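From: Sandra Marsden
To: atcombe-mail list
Subject: Re: Queue on the second relay keeps filling overnight

On the second relay, Ellix wrote:
> After the November update our deferred queue climbs every night and
> drains by mid-morning. Last night it peaked at 3187 messages. Nearly
> all of it is addressed to the Arsenault domains. The log says
> "connection timed out" but I can telnet to port 25 from the same host
> without trouble. I have already raised the process limit to 200 and it
> made no difference. Is the limit being ignored?

The limit is not being ignored. It is the wrong limit. The global process limit caps how many delivery agents may exist at once. The number of parallel connections to one destination is set separately, and the update changed the default for it. If you did not set it by hand, you are now opening more sessions to Arsenault than they accept from a single address. Their side drops the extra ones without a reply, which your log records as a timeout. A manual telnet works because it is one session, made at a time when the queue is mostly drained.

Check the running value before you edit anything. The config file only shows what was overridden, so print the defaults as well and compare the two.
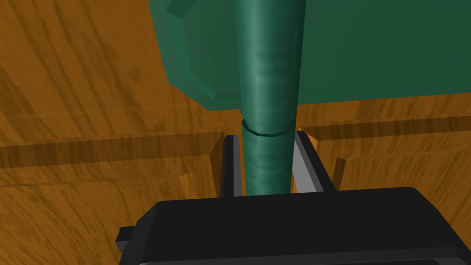

Image credit: Atcombe list archive

On our relay I set the per-destination limit to four for those domains only and left everything else alone. That needs a separate transport entry. Copy the existing smtp line in the master file, give it a new name, and point the Arsenault domains at that name in the transport map. Rebuild the map after you save it. A reload is enough for the map, and I did a full restart for the master file out of habit.

Two other settings matter here:

Minimum retry time. Ours was 700 seconds. With a short retry time, every deferred message comes back while the remote side is still refusing you, and the active queue fills with mail that has no chance. I raised it to an hour for the night window.

Connect timeout. The old default held each agent for 30 seconds on a dead connection. I use 29 so that our own timeouts can be told apart from theirs in the log. It is a small difference and it has saved me a lot of reading.
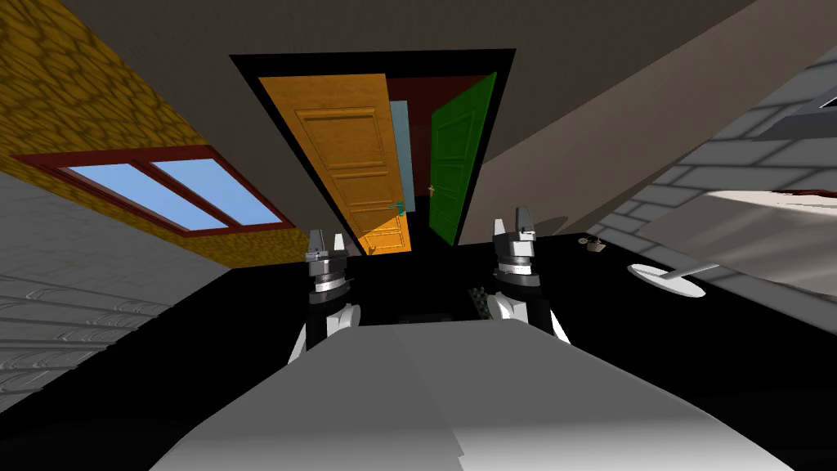 Do not flush the queue by hand while you are testing. A flush ignores the retry timer, so the whole backlog is offered again at once and you will see the same timeouts whether or not the new limit is in effect. Let it run through one night and compare the peak.

If the peak does not move, look at DNS next. We once had a resolver on the Ceton box that answered slowly for MX lookups under load, and the symptom in the log was close to yours. The delay fields tell you which one it is. A large third number is connection setup, including the lookup. A large fourth number is the transfer itself. Please post a few of those lines with the addresses removed, along with the output for the transport entry.

Sandra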